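Visit to the accounting open day at Jostetard
July 12, 2021

I went to the open day of the Jostetard business school because my younger cousin wants to study accounting and her parents asked me to look at the place before they pay anything. I work in payroll myself, at Cemik, so I know a little what to ask.

The day started in the main hall with a talk by the head of the program, Sérgio Loureiro. He spoke for a long time on the history of the school and I must say I lost the thread there. The useful part came later, when he showed the plan of the three years. First year is bookkeeping, business law, statistics and basic economics. Second year is cost accounting and tax. In the third year the students choose between audit and corporate finance, and they also do a placement of five months in a firm.

There were 338 applications last year for 128 places. I asked if they take more people when somebody gives up the place, and he said yes, there is a waiting list, and it moves until the second week of teaching.

After the talk we were divided in groups. Our guide was a former student, Jhonatan Palomino, who is now a junior auditor at Lozano. He answered directly, also when the answer was not so nice for the school. For example, he told us that the tax module is heavy and many students repeat the exam. He did his placement at Tuvon, in the accounts payable team, and for the first weeks he only matched invoices with purchase orders - boring, he said, but in his first audit he knew exactly where to look. 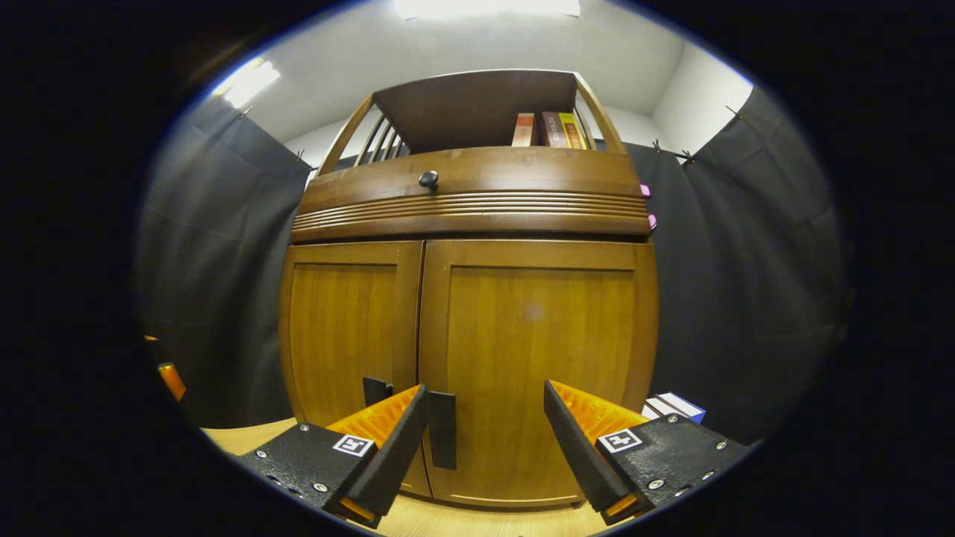

We also could sit in a short sample class on reading a cash flow statement. The teacher gave every table the accounts of a small bakery with a good profit and almost no money in the bank, and we had ten minutes to find the reason. My table thought of the stock first. It was the customers who paid late. I enjoyed this more than I expected, and the parents in the group were also working hard with their pencils.

The placement office was the last stop. They have agreements with some 200 firms, most of them small or medium, and the student has to write the applications alone. The office checks the letter and does one practice interview. I would like to see more help here, especially for students who come from abroad and don't know how such a letter should sound.

Two practical things. The parking is small, so take the bus if you can. And the fee for the application is not returned if you change your mind - this is written only on the last page of the brochure.

My cousin will apply for the autumn start. I told her to begin with the statistics now, in July, while she has time.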